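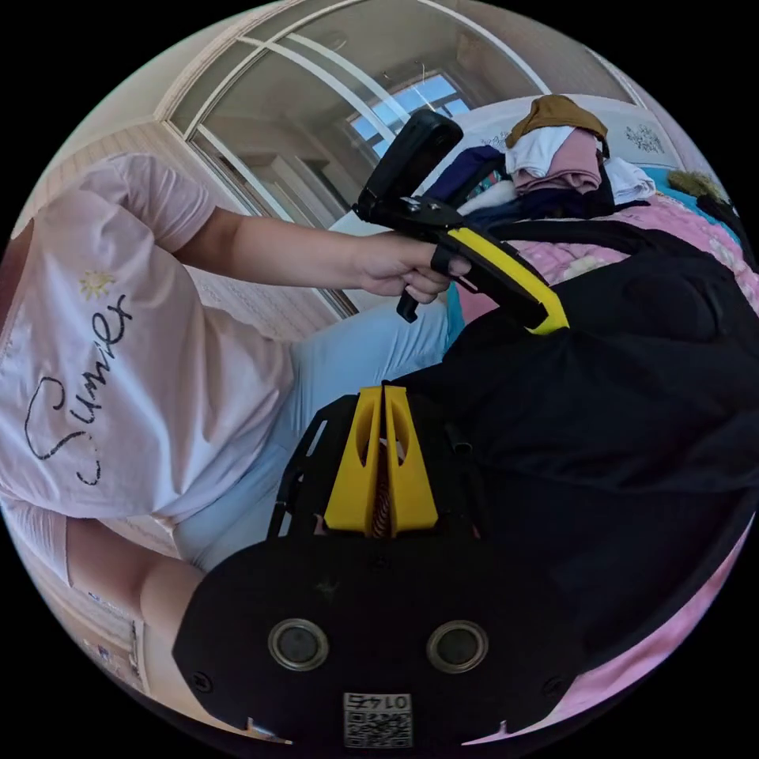 One owner wrote in after the July edition: can the Flokel be used on printed T-shirts, or does the steam lift the lettering? It can. Turn the shirt inside out, use the low setting, and keep the steam plate off the print.

## 4. Steaming clothes and bedding

Read section 3 (filling and first heat) before you start. The steps below apply to the Flokel hand steamer with the standard tank. Owners of the Grarnton travel model should follow the leaflet in the box — the settings are different.

### 4.1 Before you steam

1. Check the care label. Do not steam anything marked with a crossed-out iron.
2. Fill the tank to the 200 ml line with cold tap water. Do not add fabric softener, vinegar or scent.
3. Push the tank in until it clicks, then plug in the steamer and stand it upright.
4. Wait for the green light. If it has not come on after three minutes, unplug the steamer and see section 7.

**Caution:** Never steam a garment while someone is wearing it.

### 4.2 Bedspreads and other large pieces

1. Hang the piece over a rail or a door if you can. A bedspread can also be done on the bed, but fold a dry towel under the part you are working on.
2. Start at the top edge and work down in slow, straight passes.
3. Pull the fabric lightly with your free hand, well away from the steam.
4. Stop when the tank is empty. A full tank lasts 12 minutes on low.
5. Leave the piece uncovered until it is dry to the touch.
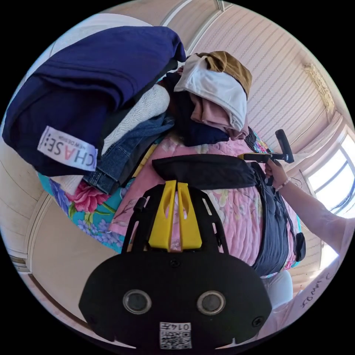
### 4.3 Dark fabrics

Dark fabrics can turn shiny if the plate is pressed against them. Fit the Odera brush cover (sold separately) or hold the plate slightly off the cloth.

1. Brush off lint and dust.
2. Test on an inside seam and let it dry.
3. Open out any folds and steam from the back of the fabric.
4. For a stubborn crease, make up to three short passes, then let the cloth cool before trying again. 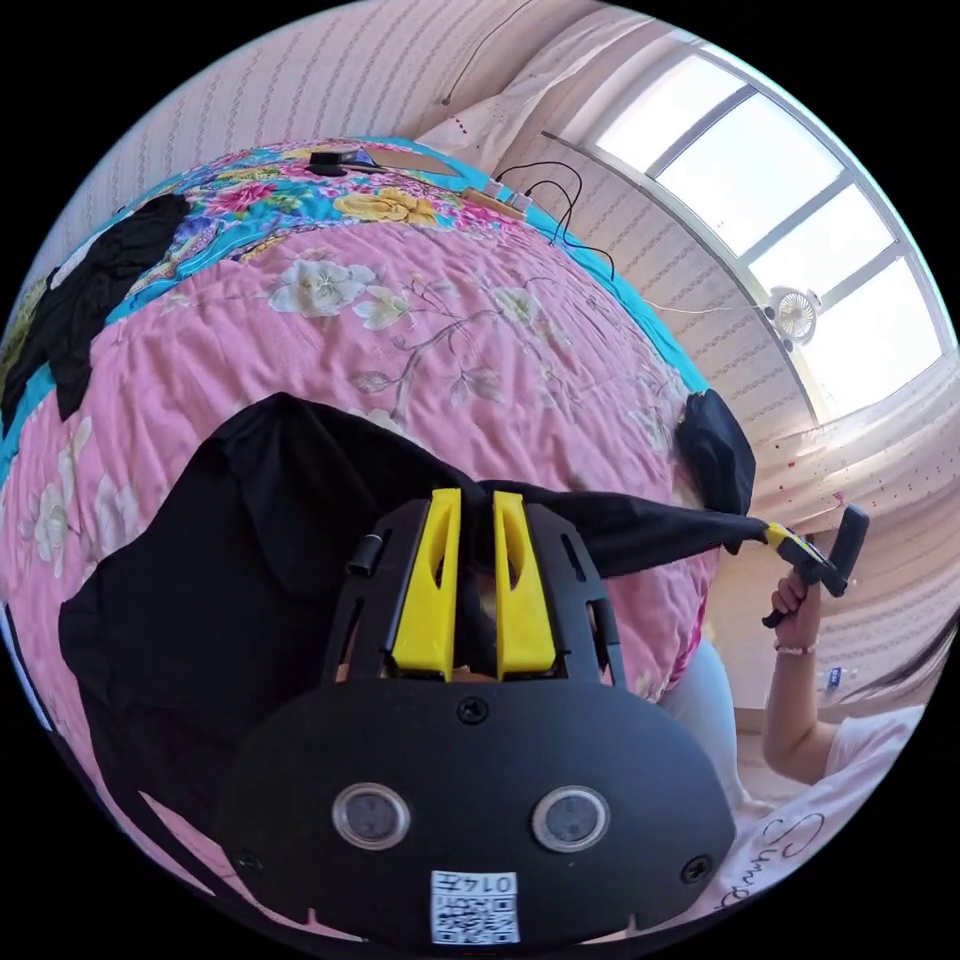 *Fold in black fabric.*

**Note:** White marks on dark cloth usually mean scale in the tank. Rinse it as described in section 6.

Gumodance Home Care, steamer guide, revised August 5, 2019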